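Notebook – towel and cloth teleop, Rurnus arm
September, afternoon session

Picked up from where Shaimaa left the setup. Leader arm on the Martinelli stand, follower on the wood table. Checked the joint offsets first. Wrist roll was 2 degrees off from the leader at home, same as last time, so I zeroed it again and wrote the value on the tape by the power switch. Someone should find out why it keeps drifting.

Task for today: pick up the cloth item, lift, move it over to the bin, let go. Ngan-ling drove for the first half and I drove for the second.

16 demos kept, 5 thrown out. Three of those were mine – I closed too early and pinched only the top of the nap. The other two were dropped connections, both within a minute of each other, and then no more all afternoon. Logged the times in the Sirnuna folder.

Things we noticed:

Approach from straight above works for the towel if you come down slowly for the last bit. Ngan-ling stops just over it, waits, then goes down and closes. I was going down in one move and pushing it flat.

Black cloth is harder to drive through the wrist view. The folds all look the same and it is hard to judge depth. Use the side view for the descent and only switch to the wrist view once the fingers are near.

Fast swings smear the wrist view badly. Keep the leader moving at a steady pace, even when nothing is happening.

Side view at the towel, then wrist view with the black cloth:

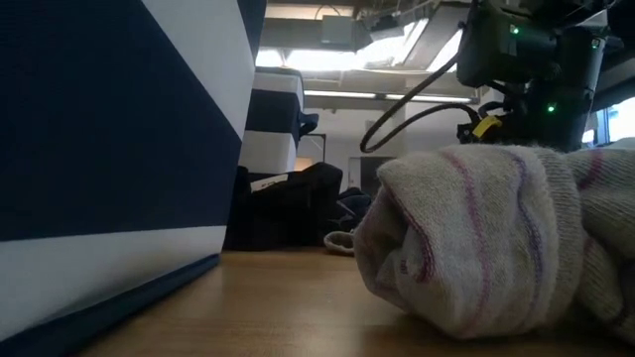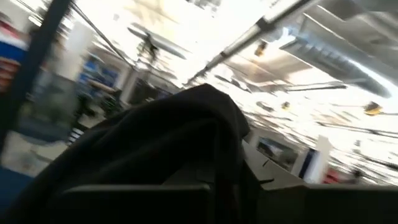
Replay check

Ran the kept demos back on the follower with no cloth. 92 seconds for the longest one, which is too long. Most of that is hesitation before the grasp. I would rather re-record it than trim it.

Parow export still writes the gripper opening as a percentage and the training script wants it in mm. Converted by hand for now, script is in my home directory.

Next session

Rezero the wrist roll before the first demo.
Shaimaa to drive, so we have a third style in the set.
Swap the network cable on the leader side.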